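Closing the lid: a small firm picks its fingers

By Emlyn Kemeys
March 2020

The part that gives Flillus the most trouble costs less than a cup of coffee. It's a hinged plastic organizer, the sort people buy for fish hooks or beads, and for most of this year the firm has used it to decide which gripper fingers to sell.

Flillus makes hand-held grippers. A person squeezes the tool, does a job with it, and the recording goes toward teaching a robot arm the same job. Two sets of fingers were in the running when I visited. The staff call them Canex and Samuel. 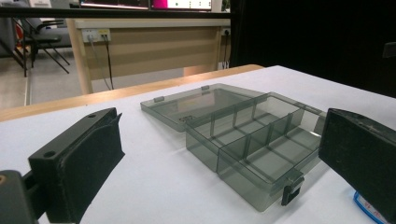 Canex is the older design, a plain block with a pad on the inside face. It's wide and it wears well. On the bench it also takes up a good deal of the view, which matters when the only camera is on the tool itself. With the organizer sitting open between the fingers, the right-hand block is so large that its lower part runs out of the picture, and the front latch is the nearest thing worth grabbing. The pads are dark and textured, and clear plastic gives them little to grip except edges.

The test has a fixed order. Lift the lid, bring it over, press until the clasp catches, then open it again. The log for the winter round ran to 381 attempts, split between the two sets. A run is thrown out if the box slides more than 7 millimetres.

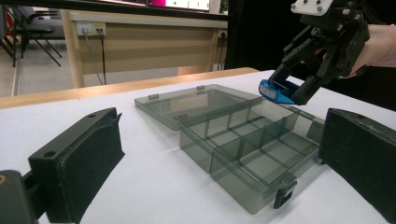 A second gripper, with a blue fingertip, comes down near the far corner of the box base.

Two-handed runs are slower. Each operator has to keep out of the other's view, and the software, which goes by Jamus, has to line up the recordings afterward. The firm first tried doing that by hand and gave up in a week.

Lighting is the other headache. Tinted plastic on a white table gives a camera very little to hold on to, and the dividers show through one another. 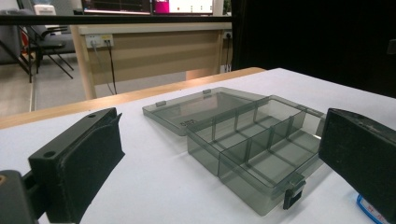 The organizer with its lid laid back. Light catches the edges of the dividers.

Samuel fingers are narrower and leave more of the table in sight, but they twist under load. In the first trials they came off the lid's rim often enough that the screws were changed. Canex held the rim more reliably and was clumsier at the clasp. Neither set wins outright, and the firm has stopped expecting one to.

Price will probably settle it. A pair of Canex fingers costs $100 to make, and Samuel is dearer because of the machining.
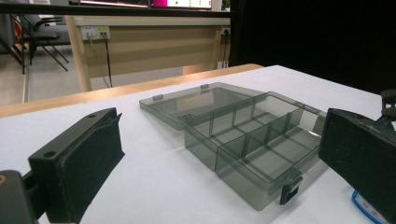 Dust and scuffs on the top of the left finger, with the latch at the front of the box.

The next round starts in April with new pads on both sets. The box stays the same.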